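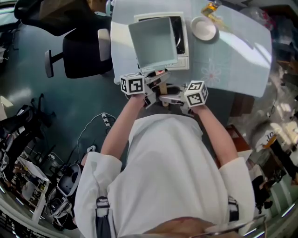
The microwave on its light-blue tablecloth, plate off to the right.

I bought the Kurnley countertop microwave back in April, after my old one quit halfway through a bag of popcorn, and I've been bugging my friends about it ever since! It was $153 at Insaurralde, and Abelardo Yáñez (my neighbor, cooks way better than me) talked me into the white one.

Good stuff first. It heats a bowl of soup evenly, which my old one never managed, and the door closes with a soft little click. I can defrost ground beef for tacos on a Tuesday night without cooking the edges gray. The dark window looks sharp next to the white, but I do wish it were easier to see my food through it.

Now the gripes. The beep goes off 6 times when it's done and I can't find any way to shut it up. The manual is no help at all. And the top is so handy for parking containers that I keep having to clear it off, so leave yourself some counter space.

I looked at the Vakitz too, but it was bigger and I didn't love the dial. I'd give the Kurnley a 9 out of 10, and I'd buy it again, beeping and all.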